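The consultation on the future of the Flukach wetland closes in December, and the Rallby Conservation Association believes that the draft plan deserves a more careful reading than it has so far received. The plan runs to 106 pages. The wetland's drainage, on which everything else depends, occupies two of them.

Members will know the background. The district holds 3,531 acres of low ground between the river and the old rail embankment, and for 40 years that land has been managed by habit. Ditches are cleared when a landowner complains. Culverts are replaced when they collapse. The draft would make this arrangement permanent and call it a strategy. 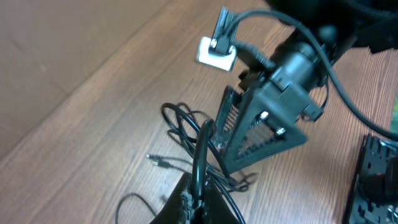 Our objection concerns the timing of the work. Ditch clearing under the present schedule falls in the spring, when ground-nesting birds are on their eggs and the banks are at their softest. The Association has asked on three occasions for the work to be moved to the fall. The district's reply has been that contractors are easier to hire in April. That may be so, but a public body charged with protecting a marsh should not arrange its calendar for the convenience of its suppliers.

Kamlesh Kanaujia, who chaired our review of the draft, has proposed a modest remedy. The district would set aside 80 acres at the Lazarević end, leave the ditches there alone during the nesting season, and publish the water levels each month. The cost would be small, and residents could judge the results for themselves.

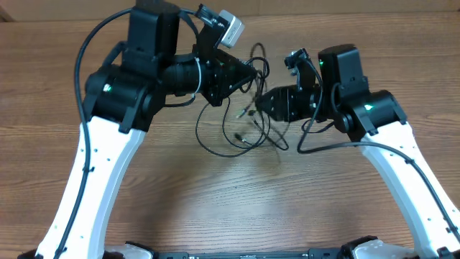

*Two robot arms above a wooden tabletop.*

Some landowners fear that higher water in one corner will mean flooded pasture in another. This concern is reasonable and should be answered with measurements. The gauges already installed near the Vukatex yard would serve the purpose if anyone were assigned to read them, and we urge the district to name a responsible officer before the plan is adopted.

Written comments may be left at the district office or sent by mail. The Association encourages members to write in their own words and to mention the parts of the marsh they know best.

Rallby Conservation Association
3 August 2020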